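Dellden room planner, the two-arm edition: worth the money before you buy the robot?

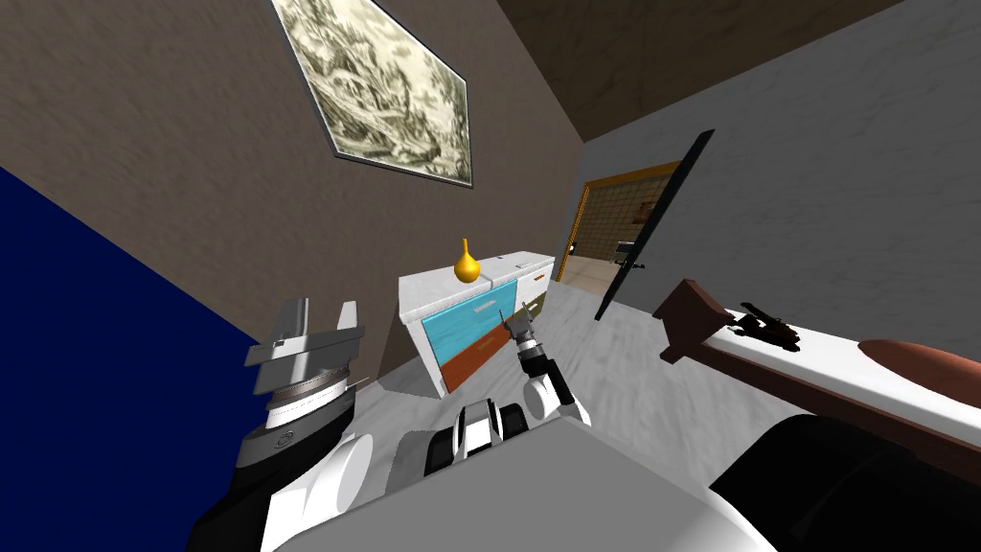 I should say first that I went into this with a budget of nearly nothing and a boss, Deirdre Gallagher, who wanted a figure by Monday. We fit out small flats for people who need a hand at home, and we'd been going back and forth over whether a two-armed robot would be any use in them. Dellden lets you put one in a simulated room and try it against the furniture before you've ordered so much as a bolt, which sounded like my sort of shopping!

The licence was 707 euro for the year. The Pawlak one I'd been eyeing came in at 1053, and that was without the furniture library, so that was me decided.

What I like best is trying out reach. Drawers are the thing I keep going back to, because a drawer needs room in front of it and so does the robot, and on a paper floor plan you forget one or the other (I have, more than once). You can shove a cabinet along the wall, run the same job again and have your answer before the kettle's boiled. I changed my mind about two units this way and took a third off the order altogether. Fiachra Sheehan in our office, who hates new software, had the hang of it by lunch.

Now the grumbles. The view tips and rolls if you so much as breathe on the mouse, and I spent most of my first morning with my head on one side. The surfaces all have a bit of a streaky look, fine for planning but I wouldn't show them to a client. Loading a full flat took over 40 minutes on my old laptop, so budget for a decent computer too. I hadn't, and Deirdre was not thrilled.

The costing sheet is the weak spot. It adds up arms and grippers nicely, then leaves out delivery, fitting and the yearly service, and those are the bits that catch you. I ended up keeping my own spreadsheet beside it. Support (a very patient Teresa Doherty) told me a fuller one is due in May.

Would I renew? Yes, I think so, though I'd ask for the training session to be thrown in. If you've only the one room to plan, see if they'll do you a shorter licence first.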